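Wolta Home | Checklists | Tableware | Storage | Log in

CLEDURGATE WORK ROOM: TABLE AND TABLEWARE CHECK
Form 422, September. Checked by P. Hollis, start 8:15 a.m.

1. Table surface
1.1 Top level and stable under hand load. PASS
1.2 Surface free of loose debris. PASS
1.3 Marks. COMMENT: wipe with a damp cloth before the next check. No abrasive pads.

2. Plate (Maihi, reg. 17)
2.1 Rim free of chips and sharp points, checked by fingertip. PASS
2.2 Sits flat without rocking. PASS
2.3 Underside clean. PASS 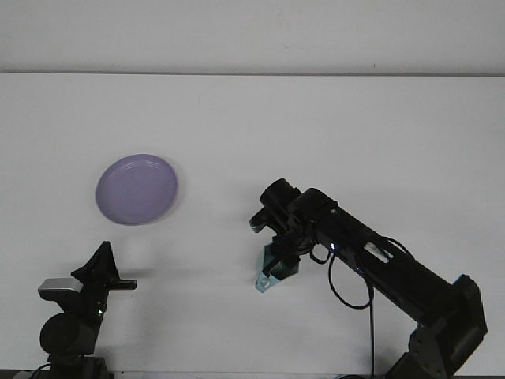 Item 2: purple plate on the white tabletop.

2.4 Position. COMMENT: keep plates well in from the table edge. The Sivberg sheet gives 80 mm as the minimum and we apply the same figure.

3. Mug (Maihi, faceted)
3.1 Handle secure, no movement at either joint. PASS
3.2 Facet edges smooth. PASS
3.3 Standing position. COMMENT: a mug found on its side is to be stood upright on its base before the area is signed off. Check the inside for residue at the same time.

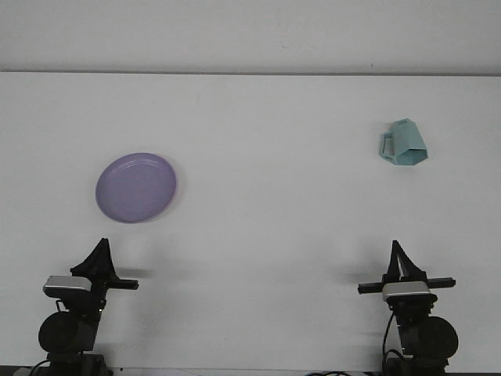

3.4 Clearance between mug and plate. PASS. Items set down separately are easier to inspect and less likely to be knocked together.

4. Stacking
4.1 One item per plate, placed by hand height only, no dropping. PASS
4.2 Base fully inside the rim. COMMENT: an off-center item is acceptable if the plate does not tip when the rim is pressed.

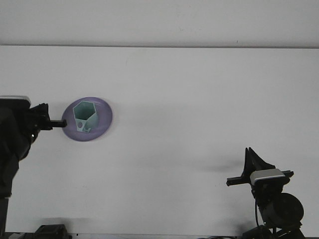 Paora Hollis asks that 4.2 be reworded, as "fully inside" leaves open whether a base may touch the raised part of the rim. He would fail it if it does. Wording to be settled at the next revision.

5. Clearing
5.1 Cup lifted off before the plate is moved. PASS
5.2 Plate remains on the table until last. PASS
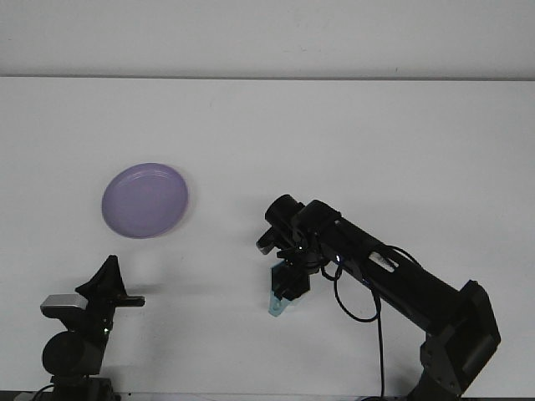 5.3 Plates go back to the lower shelf, cups to the upper. OPEN: shelf label missing, replacement requested.

Result: pass with comments. Open items: 1.3, 4.2, 5.3.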